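The cable tie on the wrist went again this morning, so the day started with me on the floor looking for the little snipped-off end of it. Found it under the bench next to a washer I lost in some other life. I've now gone through a whole bag of ties on this one machine and I am starting to take it personally.

So, the cell. We moved it to the Rulham building over the winter and it has never been quite happy since. Two arms over the one white table, a pair of pendants on the bench behind, and more black cable than any sane person would want to own. My job this month is to get the cup routine to run through a full shift without me standing there, and mostly that means looking after the thing: check the wrist straps, check the fingers, wipe the table, re-teach whatever has drifted. The Montoya people want to see it in July. I keep telling myself that's ages away.

First real job was the pick heights. I'd laid a couple of cups down on their sides, one over to the left and one to the right, so I could jog down between them and see how the claw was sitting against the table. I like doing this part by eye before I let the software tell me anything. You get low, you squint along the surface, you bump the jog key one tap at a time, and you try not to breathe on the cup. 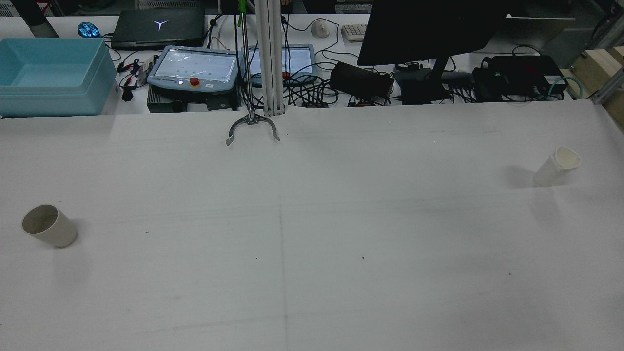 Lanutness bench diary
Entry for May 18, 2018
Filed under: setup, grippers, cables

The paper cups are the troublemakers. The heavier ceramic-looking one stays where you put it, more or less, but a paper cup on its side will roll if you look at it wrong, and it rolls in a curve because one end is fatter than the other. So any height I teach has to be good for a cup that has swung around a bit. I ended up going 8 millimeters lower than the old setting on the approach, which made me nervous, and then slowing the last stretch down so I'd have time to hit the stop if the tips looked like kissing the table. They didn't. I hit the stop anyway, twice, out of pure nerves, and then had to walk through the restart each time like a person who has never met a robot.

Note to self, so I quit relearning it: after a stop, clear the fault on the pendant, then enable, then WAIT for the brakes to click, then jog. If I jog before the click it faults again and I have to start over. I've got this written on a piece of tape somewhere. No idea where the tape is.

The table covering needs replacing soon, too. It has a crease in it and the seam down the middle shows, and there are little dark specks that don't wipe off (I tried, with the good wipes, and then with a fingernail). None of that bothers the arm. It bothers me! I priced a new top with Lasen and they came back with 2,199 for the top plus fitting, and I laughed out loud in the corridor. For a table! I'm going to try a sheet of something off the shelf first and see if anyone can tell the difference.

Before lunch I did the screws. There are 16 on my checklist between the mounts and the wrist adapters, and I do them in the same order every time with the same little driver, and put a dab of paint pen on each one when it's done. Only one had backed off, on the wrist adapter, and it was barely a quarter turn. Still, I was glad I'd looked, because I've been blaming the wobble in the hand on the fingers for a week. Poor fingers.

Then the cables, which ate the whole early afternoon. The trouble is always at the wrist. You need enough slack for the joint to turn all the way over and come back, but the slack has to live somewhere, and wherever it lives it wants to hook on something. Last time I made it too neat – lovely tight bundle, very proud of myself – and it pulled the connector half out the first time the wrist rolled. This time I left the loops big and ugly up by the joints and only strapped it down close at the last bit before the hand. I used straps instead of ties, so I can undo it without scissors. I should have done that back in the winter.

After that I ran the left arm through its full roll with nothing to grab, really slow, with my face about as close as I'm allowed to put it. No snags. One strand hangs down farther than I'd like, toward the table, and I went back and forth on whether to tuck it up. I left it alone. If it touches a cup I'll deal with it.

So then the fun part! I put a cup down on its side and let the white hand have a go at it. I'd dropped the grip force to 7 on the slider (the slider goes up in steps that mean nothing to anyone, I've asked) because at the old number it was turning paper cups into paper fans. What I wanted was fingers over the top, fingers underneath, and the cup still shaped like a cup. 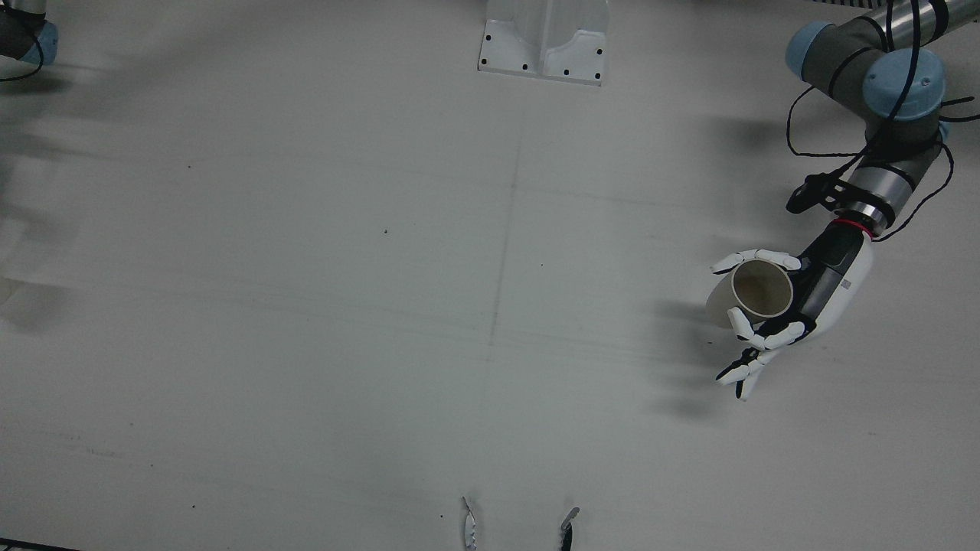 Left hand on the paper cup, wrist cables in their new straps.

I was so pleased I went and made coffee, and drank it out of my own mug, thank you, not one of the test cups.

The thing I still don't love is how the lower fingers come in. They're fine on a cup lying at that angle, but if it's turned more toward the hand I think the tips will push it before they get under it. I want to try closing the lower ones a beat ahead of the upper ones and see if that scoops it better. That's a change in the grasp file and I wasn't going to start on it late in the day, because I know what I'm like, I'd still be there at midnight with cold coffee and a worse grasp file than the one I started with.

Saved everything under a new name, wrote the new approach height in the binder in actual ink, parked both arms, powered down. Swept up tie ends. I did find a second washer.

For tomorrow: grasp timing on the lower fingers, look for that piece of tape, order more straps (the wide ones, the narrow ones slip), and email Lasen back politely about the table.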